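Two-arm tabletop cell: equipment plan and budget notes

Status: working copy, last revised 22/09/2022
Maintained by: the Lundville bench group
Applies to: one existing cell, and the second cell requested for November

What this file is

This README sits next to the purchase list (purchase_list.csv) and the recordings folder. It says what a cell consists of, what we would buy again, what we would change, and which lines in the budget are still soft. Read it before editing the list. The recordings have their own data card and are only mentioned here where they affect storage.

Contents of the folder

purchase_list.csv: one row per item, 201 rows, including fasteners
quotes/: supplier quotes as received
spares.csv: what is on the shelf now
recordings/: sample episodes for anyone sizing disks or network

What a cell includes

Two arms of the same model, each with a gripper and a wrist camera. A rail along the front edge of the table that carries both bases. An aluminum extrusion frame with wall panels. The tabletop. Power, cabling and the control boards. Props for the tasks are budgeted apart from the cell, under consumables.
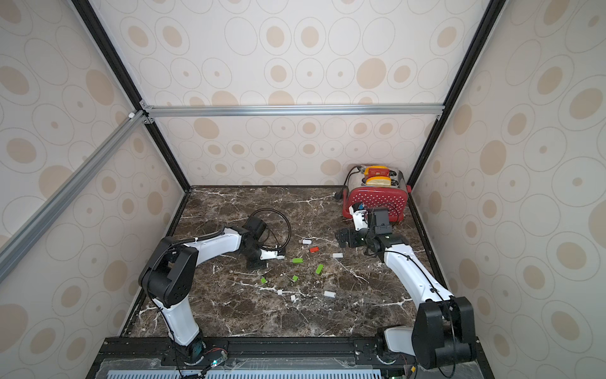
Both arms on the front rail, with the toaster and the small blocks on the table.

Arms

Order arms in pairs and from the same batch if the supplier will agree to it. Our first two were ordered months apart and the mounting holes did not line up with the same plate. Flilenetti now quotes a pair as a single line with one lead time, and the second cell should be ordered that way. Do not split the pair across two budget periods to get under the approval limit. Purchasing has already turned that down once.

Grippers and wrist cameras

These are separate rows in the list. Keep them separate, as they wear out on different schedules. Finger parts are a consumable. Camera mounts are ordered with the cameras and the cost is included in the camera row, so do not add a row for brackets.

Frame and walls

Black extrusion and silver extrusion are both acceptable. The list gives lengths only, and the supplier may fill it with whichever finish is in stock. Prulovik cuts to length and charges per cut, and the cut charge has its own row. Wall covering is bought by the roll. One roll should be kept unopened for repairs so that the background stays the same between sessions.

Cabling

This was the most underestimated part of the first budget. Coiled cable costs more than straight and has a longer lead time. The list carries 17 cable rows. Please do not merge them into a lump sum, even though it makes the sheet shorter. When a cable fails we need the part number that day.

Props

Toaster, toy bread, blocks. Low cost, bought locally, reimbursed from the consumables line. Buy the same toaster model for the second cell if it is still sold. A different one means new task definitions and new recordings, and that labor is not in this budget.

Storage

The sample set holds 1,144 episodes. Anyone planning disks should measure the sample folder directly and scale from there. Do not use the figure in the old planning slides, which was made before the wrist cameras were added.

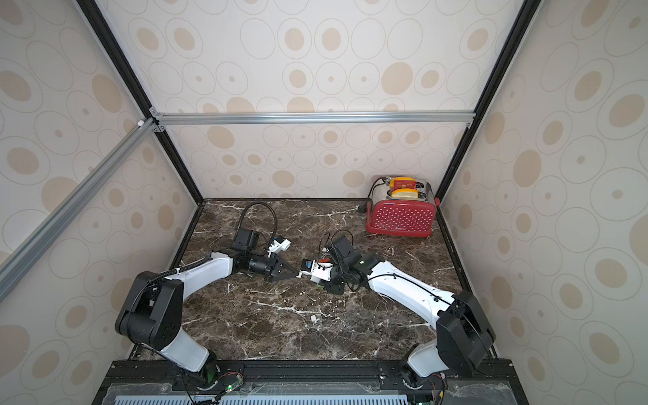
Vainio asked, in a comment on the last revision, why the plan pays for a full second cell when a second shift on the first one would cost less this year. "You would get the hours without the floor space, and you could put the difference into spares," the comment went on. It also asked for the service contract to be shown as a yearly cost.

The service contract has been changed as requested. On the second shift, the staffing estimate is still missing, so the comparison can't be made yet. A row has been added to the list and marked open. The point about spares stands either way, and the spares line has been raised to cover 2 complete grippers.

Open items

Lead time for the arm pair: quoted verbally, written quote pending
Shipping to Lundville: not included in any quote received so far
Electrical work: estimate covers outlets only
Staffing for a second shift: no figure
Tabletop: supplier to confirm that the same stone pattern can be had

Editing rules

One item per row. Prices without tax. If a price is a guess, put "guess" in the notes column and leave the quote column blank. Do not delete rows for rejected items; set the quantity to zero and give the reason in the notes.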